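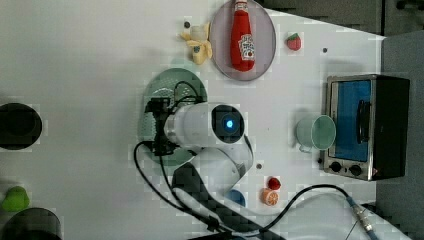
Issue 18, page 11

Cooks and Talkers Wanted for the Stito Street Supper Club

We have been putting a hot meal on the table for our neighbors at the Xenos Hall for a good long while now, and every spring we find ourselves short of people who like to cook, or chop, or just sit down next to someone and ask how their week went. So if you have been meaning to get out of the house more (and who hasn't, after a long winter!), please read on.

We are looking for helpers for the season that starts in March. You don't need any training. Some of our best people came to us barely able to boil an egg, and one of them now makes the lentil soup that everybody asks about. You should be over 18, happy on your feet for a couple of hours, and kind to folks who take their time at the table.
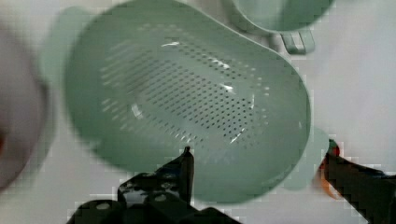
Kitchen helpers come in early to wash greens, peel potatoes and get the big pots going. The menu changes with whatever the Skavik farm stand sends over, so one week it is cabbage and the next week it is more cabbage, and then all at once we have more green beans than we know what to do with. You will get to know our tools pretty fast, from the good knives to the pale green colander with the little tabs for handles, and you will learn where everything goes when it has been dried. Aprons are on us, and so is your supper.

Table hosts arrive later, set out plates and bread, and eat with the guests. If you speak Greek or Spanish, we would be especially glad to have you.

This is unpaid, but we do cover bus fare on the 642 line. Send a few lines about yourself to Christos Deligiannis at the Xenos Hall, 528 Stalance Road, or drop in during any supper and ask for him in the kitchen. Please tell us about any food allergies when you write.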